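# The arm, the bin, and a very long weekend

June 21, 2026

So the arm project is alive again! For anyone who wandered in from the sourdough posts, I've been building a small robot arm in the back half of my garage since October, and it's supposed to sort and move my parts bins so I can stop digging through them at midnight looking for one stupid M3 nut. It went quiet for a while on here (wrist motor died, then I got the flu, then the replacement motor was the wrong one) but I'm back at it and I have things to report.

First, the base. I finally gave up on the clamp-to-the-bench idea and bolted the whole thing down through a steel plate. I'd been blaming my code for the wobble for weeks. It was the bench. The bench flexes when the arm swings out, and no amount of tuning was going to fix that, although I sure did try. The plate weighs a ton and I dropped it on my toe and it was worth it.

Second, the new wrist motor. It's a Kanura, one size up from the old one, and I love it. Runs quieter, doesn't buzz when it's holding position, and the mounting holes are almost the same as before. Almost. I had to file out two of them, and I'm not going to show you that side of the bracket. The driver board is still the old Fortin I bought used, and it's still fussy about the order you plug things in. I have a strip of tape on it that says POWER LAST in big letters and I still got it wrong on Friday.

Third, and this ate the whole weekend, picking up the clear bins. I went with clear plastic because I like seeing what's inside from across the garage. Great for me, terrible for the arm! My little wrist camera does fine with anything that has a solid color. With see-through plastic, it gets the color of whatever is behind it plus a bunch of shiny white lines from the ridges, and my edge finder goes nuts trying to decide which line is the rim. It'll pick a ridge halfway up the front wall and feel very confident about it.

What I've been trying is bringing the gripper in slowly with the fingers near the lower rim, then nudging forward in tiny steps. I set the approach speed down to 16 millimeters a second, which feels like watching paint dry – but at least I have time to hit the stop button.

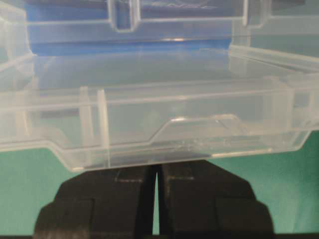
One reader wrote in last week, after my rant about reflections, that I should quit trying to see the plastic at all and put a strip of matte tape along the rim, then look for the tape. Their other point was that a force reading at the fingers would tell me more in the last few millimeters than any camera could, and that I could probably get one for free by watching the motor current.

Okay, so the tape thing is so simple that I'm a little annoyed. I have tape! I have an entire drawer of tape! I'm going to try it on one bin first and see whether it stays put, since these get handled a lot and I don't want gummy edges.

The motor current idea is the one that kept me up, though. The Fortin board does report current, I just never bothered to read it. I wrote a quick logger Saturday night and ran the fingers closed on a scrap block 44 times, and you can see the bump every time they make contact. It's noisy, and there's a spike at startup that I'll have to ignore somehow, but the bump is there. I used a 200 millisecond window to smooth it out and that seems okay for now. Shorter and it's all fuzz, longer and the fingers squeeze too hard before the code notices.

I have not tried that on a bin full of screws yet. I did the math on what a full one weighs and it's over 400 grams, and I'd like to do a bunch of empty lifts before I risk having to sweep the garage.

Stuff still on the list: longer cable for the wrist (it tugs when the arm goes all the way left), some kind of rubber on the fingertips, and a better light. I ordered a diffused lamp from Clestell that should knock down some of the glare, but it's backordered, so meanwhile I've got a desk lamp pointed at the ceiling. Also a proper stop button. The one I have now is from an old game controller and I keep knocking it off the bench with my elbow.

If anybody has read motor current off one of these older Fortin boards and figured out the startup spike, please leave a comment. I'll post the logger once I've cleaned out the swear words.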